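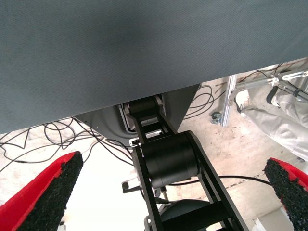
Teresa Gouveia wrote in under the earlier version of these notes to say that swapping the joint motor had not cured the dropout on her arm, and that the same fault came back within an hour on the new motor. She asked whether the order of the checks should be reversed, with the cable first and the motor last.

The order has been reversed. The procedure below covers one fault: a joint loses its holding torque in the middle of a move, the arm sags onto the work surface, and the joint comes back after a power cycle as if no fault had occurred. It was written for the two-arm Olvera bench at Drudircombe, with a Plivurel controller on each arm and the Jolen logging tool on the host. The steps should carry over to any small arm with daisy-chained joint motors. Menu names will differ.

What the fault looks like

The joint most often affected is joint 2, which carries the weight of everything beyond it. The arm is moving normally, usually toward full reach, when joint 2 goes slack. The joints past it either go slack as well or hold their last position while the whole assembly drops. The controller reports "no response" for one or more joints. It does not report overload or overtemperature. If either of those appears in the log, this is the wrong page.

On our bench the first few occurrences were cleared with a restart and not written down, so there is no reliable record of when the fault began. The first logged event was in August. The arm came down on the table with the gripper open and did no damage. The second time, the other arm was working next to it and the two touched.

Before starting

An arm that can drop without warning must be treated as though it will. Do the following before any cover comes off or any hand goes near the links.

Stop both arms, including the one with no fault. They share a workspace, and a host script that is waiting on one arm can resume the other when communication returns.

Lower the faulty arm to its rest position under power, if it will respond. If it will not, support the forearm by hand before removing power. The joint motors have no brakes.

Switch off the 24 V supply at the bench and unplug it. The emergency stop on our bench cuts motor power only. The controllers stay live, and a connector pulled while the bus is live can damage the transceiver in the joint.

Wait for the indicator on the controller to go out.

Step 1. Read the log before changing anything

Open the Jolen log for the run that failed and find the first missed reply. Later entries are of little use, as one silent joint makes the host time out on the others in turn.

Note which joint was first. If joint 2 and every joint past it went silent together, suspect the cable or connector feeding joint 2. If one joint went silent while the joints past it kept replying, suspect the board in that joint. If every joint went silent, suspect the supply or the controller.

Next, look at the supply voltage in the last entries before the gap. A steady reading followed by silence points to the data line. A falling reading points to a power connection with too much resistance. Ours fell, briefly, and only when joint 2 was loaded.

Save a copy of the log under a new name. Jolen overwrites the current file on the next start.

Step 2. Check the cable route

With power off, follow the cable by hand from the controller to the base, and from the base to the first connector on the arm. Pay attention to these points:

Slack lying on the floor. Spare cable left in loops can catch under a caster or a shoe, and the pull is passed straight to the connector.

Places where the cable crosses the edge of a mounting plate or panel.

The section that passes a joint. It needs enough length for full travel and no more. Too much will fold into the gap between the side plates.

Cables from the other arm that have become tangled with this one. A tangle can be loose at rest and tight at full reach.

On the Olvera bench the fault was in the first of these. The controller cable had enough length overall, but a loop had worked its way under a frame foot. The free section was then too short. Each long reach loaded the plug at the joint, and the plug had backed out of its housing by up to 3 mm. It still made contact most of the time.

Step 3. Check the connector

Unplug the connector by its body. Look at the contacts under a bright light. Discolored plastic around a power contact means it has been running hot, and both halves should be replaced. A replaced plug on an old header will fail again.

Tug each wire lightly. A wire that slides in its crimp is a failed crimp, even if it conducts on a meter.

Measure resistance through the cable from end to end while flexing it near both plugs. The reading should not move. Do this for the power pair and the data line separately. A continuity beeper is too slow to show a break that lasts a few milliseconds.

Refit the plug until it latches. If the latch is worn, replace the plug. Do not glue it.

Step 4. Add strain relief

A cable tie around the plug itself is not strain relief. Anchor the cable to the link a short distance before the connector, so that a pull on the cable ends at the anchor. Leave a small curve between anchor and plug.

Move the arm by hand through its full range, power still off, and watch that curve. It should open and close without going straight. If it goes straight at any point, move the anchor or fit a longer cable.

Then deal with the floor. Gather the spare length, hang it from the frame, and keep the two arms' cables apart. Route them on the side away from where people stand.

Step 5. Power up and test without a part

Restore power with the arm supported. Clear the fault in the Plivurel menu under Joint, Status, Reset. Set the speed limit to its lowest value and leave it there until the end of this step.

Run the joint 2 exercise: rest position to full reach and back, nothing in the gripper, the other arm parked. Set the log rate to its maximum. At the default rate a short dropout falls between two samples and goes unseen.

We ran 1,000 cycles before accepting the repair. The earlier motor swap had been signed off after a handful of cycles, all of them short ones that never pulled the cable tight. Any test for this fault has to include the pose in which it occurred.

If there are no missed replies and the supply voltage stays level at full reach, continue. If there is a single missed reply, go back to step 3. Do not raise the timeout to hide it. A longer timeout means that the controller takes longer to notice that the arm is falling.

Step 6. Reset the touch-off height 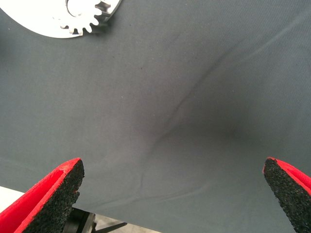
A drop can shift the joint zero by a small amount, enough to drive the fingers into the table on the next low approach. The touch-off height therefore has to be set again after any uncontrolled fall, even one that left no mark. Open the gripper, move above the work surface at the lowest speed, and step down until the fingertips just meet it. Where the table is covered in cloth, choose the spot with care. A crease like the one running through the gray cover gives a reading that is too high, and a dip beside it gives one that is too low. Smooth the cover first, or touch off on a patch clear of both. Keep the approach path clear of the gear as well – a metal tooth will tear a foam or rubber pad before the controller registers contact. Look at the pad tips while the gripper is down there. If a tip has an uneven edge, take the height from the other finger and put the pad on the list for replacement.

Repeat the touch-off at two more spots, well apart. If the heights disagree by more than the thickness of the cloth, the base has moved or the joint zero is wrong, and the arm needs a full calibration. That procedure is in the Plivurel manual and is not repeated here.

Step 7. Return to normal work

Raise the speed limit in stages. Run the real task with one arm first, then with both. Keep the high log rate for the first full shift, and check the file at the end of it for missed replies, including ones the controller recovered from.

Changes to the controller settings

Two settings were changed on our bench after the repair, and both have been kept.

The no-response action is now "stop all joints and hold" in place of "retry". With retry selected, the remaining joints kept following the planned path while joint 2 fell, and that was how the arms came to touch.

The fault output of each controller is now wired to the stop input of the other. A fault on either arm stops both. It costs some lost time when the fault is trivial.

When to replace the motor

Replace the joint motor only if the log shows one joint dropping out while those past it still reply, and a known good cable has been tried on that joint. Set the new motor's ID before it goes into the chain. A duplicate ID gives missed replies at random, and in the log these look very much like a bad connector.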